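Questions we keep getting about the picking cell money. Short answers, will tidy up later. Anything missing, ask Ilgın Ateş.

## Budget

**How many cells are we buying?**
One. Second one only if Buenaventura hits its numbers by April.

**Is the arm included in the Wandix quote?**
No. Quote covers gripper, cables, fitting. Arm is a seperate line, don't add them together twice like last time.

**Can we lease?**
Yes for the arm. Narance won't lease grippers, we asked.

**What do spares cost?**
Put down 822 pounds per cell for the first year. Mostly cables and fingertips. Cables go first.

**Do bins come out of my budget?**
Yes, site budget. Same for clamps, tape, table tops, sheet material.

## Planning

**How much floor do we need?**
Table, arm, room to walk round with the gate open. Send a sketch with the sockets marked. No sketch, no delivery slot.

**Lead time?**
60 working days from signed order. Wakow say less. Plan on 60.

**One big bin or two small?**
One with a divider. Cheaper, and you can pick from one side and drop in the other.

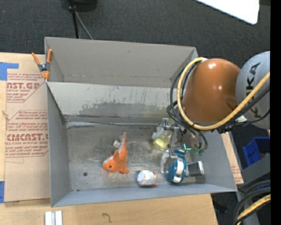 *Divided bin under the KUKA arm, mixed items in the front half, back half empty.*

**What should we test with before ordering?**
Your own stock, over 100 different items if you have them. Soft stuff, clear packaging, shiny stuff, odd shapes. Don't just send boxes, boxes are easy and the pick rate you get back is no use for the busines case.

**What pick rate do I put in the form?**
200 an hour until you've got your own figure. Finance will query anything higher.

**Who signs?**
Site manager first, then Ilgın. Not the other way round pls.

**Training?**
Two days, in the Wandix price. Travel isn't.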